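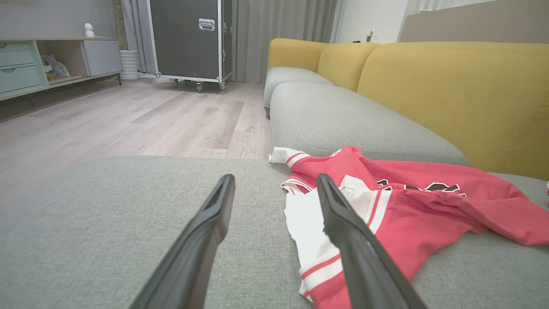
Washing red and white jerseys together?

bmajor_2490
Two of my son's basketball jerseys need washing before April, when the league starts up again. Red with white panels, black numbers. Last year's set went pink on the white parts after one warm wash. Is there any point in color catcher sheets or should I just do them by hand?

Jeno J
Cold, inside out, short cycle, out of the machine the minute it stops. The dye moves when they sit wet in a pile. I have never bought a catcher sheet.

Patricio Cabral
Disagree on the sheets. I use two per load and they come out pink every time, so that color was going somewhere. Vincze sells a cheap box. Hand washing did nothing for me except a wet floor.

Jeno J
The sheet turns pink in cold water too. Doesn't mean the white trim would have.

ildi_k
The numbers worry me more than the dye. Ours cracked in the dryer on low. Now they go flat on a rack — never folded wet, and never over a radiator.

bmajor_2490
OK, cold and no dryer then. Sorting is my other problem, everything lands on the sofa and gets washed as one lump. Two red things bunched up on gray fabric look like the same laundry until you get to the trim, and one of these has a bit of white and red stripe showing in the folds while the other has white lettering printed on it. Do I treat the lettering the same as the numbers?

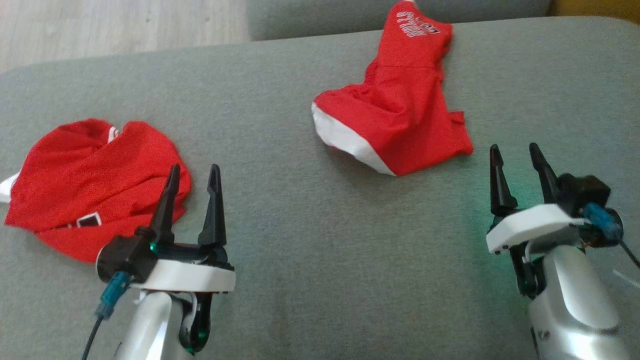 Patricio Cabral
Printed lettering, same rules as numbers. Shake them out before they go in, a heap like the left one won't rinse through. Then inside out, and no softener.

ildi_k
Agree with all of that except the sheets :)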